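Section 4. Cups, holders and the serving platform

Read this section before you put anything on the platform. If you already did the legs and the mat (Section 3), go on. If not, go back, the platform has to be level first.

Applies to the Plutness platform in light gray, single holder. The two-holder Pickering tops are different, see the sheet that came in the carton.

4.1 Before you start

You need:
- the platform, out of its bag, film peeled off
- black holder
- cup
- soft cloth, damp
- a second soft cloth, dry
- a flat tray or towel to set parts on

No tools. If something seems to need a screwdriver, stop, you've got a part turned around.

Wash hands. Matt white finishes pick up grease and it shows.

Note: keep the carton until the cup has been in and out a few times. Returns without carton take longer. Ask for Armelle Roussel at the parts desk.

4.2 Fitting the holder

1. Wipe the opening in the platform with the damp cloth. Then dry.
2. Check for packing foam. Small crumbs of it like to sit just inside the opening. Get them all.
3. Lower the holder in from above. Straight down, both hands.
4. Turn it slowly until it drops. You'll feel it.
5. Press around the collar with your thumbs. It should not rock.
6. Run a finger around the outside. The collar sits on the platform, no gap you can get a fingernail into.

CAUTION: The opening goes down below the platform surface. Don't drop spoons, rings, coins etc. into it. To get something out you have to lift the holder and reach in from the top. Do not tip the platform.

Note: The collar is flared. Don't trim it, don't tape it down.

Rocks after step 5? Lift out, wipe again, refit. Nine times out of ten it's foam.

4.3 Which cups fit

The holder is made for tapered cups, wide at the rim and narrow at the base. Straight mugs will not go down. Mugs with a handle will go part way and then tip.

Faceted cups are fine. Turn the cup a little as it goes in so the facets settle against the collar.

Thin glass: no. Paper cups: ok empty, not good full, they crush when you pull them out. Travel cups with rubber feet stick, and then the holder comes up along with the cup. Leave those off.

If you bought the Jurberg inserts, fit them now, before the cup. Push down until flush. Two inserts stacked will not work, please dont try it.

4.4 Seating the cup

1. Cup empty. Always the first time.
2. Hold it by the rim, fingers outside.
3. Line it up over the middle of the holder.
4. Lower until it stops by itself. No pushing.
5. Let go.
6. Look at the rim from the side. Level all the way round = good.
7. Lift straight up, set it back, look again.

If the rim is higher on one side, the cup went in at an angle. Lift, quarter turn, lower again.

CAUTION: Never hit the cup down with the palm of your hand. Rims chip.

CAUTION: Hot drinks. Seat the cup first, then pour. Not the other way. Leave room at the top so the cup can be lifted without spilling over your fingers.

Note on filling. Stop 2 fingers below the rim. Two-color cups can fool you, a dark inside makes the level hard to judge in poor light. Pour slow.

4.5 The rest of the platform

Small black parts are set into the platform surface and edge. Leave them where they are. They don't need pressing or adjusting, and they are not drains. Wipe over them lightly.

Flaps along the edge: leave these up until the cup is seated. Don't lean on them. Don't lift the platform by them either, pick it up by the underside, one hand each end.

Mesh next to the cup: keep it dry and free of crumbs. A dry brush is enough. No sprays. If something sugary got in there, damp cotton swab, then dry swab, then leave it an hour before you use the holder.

4.6 Checking the fit

Do this standing, with the light on. Compare yours to Fig. 6. 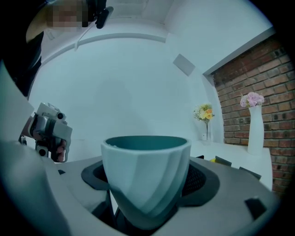 Fig. 6. Faceted cup upright in black holder, gray platform.

- Cup stands upright, not leaning
- Collar goes round the cup
- Rim well clear of the holder
- Nothing lying loose on the platform

All four good, you're done with fitting. If one isn't, repeat 4.4 from step 1. Still wrong, repeat 4.2. Still wrong after that, call us, don't force it.

4.7 Cleaning

After each use: lift cup out, wash by hand, warm water and a drop of dish soap. Dry it before it goes back. A wet cup leaves a ring in the holder and the ring is a pain to get off.

Weekly: lift the holder out as well. Wipe inside the opening with the damp cloth, then dry. Platform top gets the same.

No scouring pads on matte surfaces. No bleach. Dishwasher no, not the holder. For cups go by the maker's mark on the base.

Facets collect dust where they meet. Soft toothbrush, follow the angle from rim down to base.

4.8 Quick fixes

Cup sticks. Hold the collar down with one hand, turn the cup gently with the other, lift. Don't pull sideways.

Cup rattles. Insert missing or not flush. See 4.3.

Holder lifts with cup. Something sticky in between. Take both out, wash, dry, refit.

Holder turns by itself. Not dropped all the way, see 4.2 step 4.

Scratch on platform. Light ones wipe down with a damp cloth. Deep ones stay. A replacement top is part 129, the holder alone is part 103. Have the part number ready when you write, Ginette Baudry handles orders and will ask for it first thing.

Changes to this section: the old step about greasing the collar is gone. Do not grease the collar. If your printed copy still says so, cross it out (thanks to Haris Vukadinović for catching that one).

Next: Section 5, Moving and storing the platfrom. Take the cup out first.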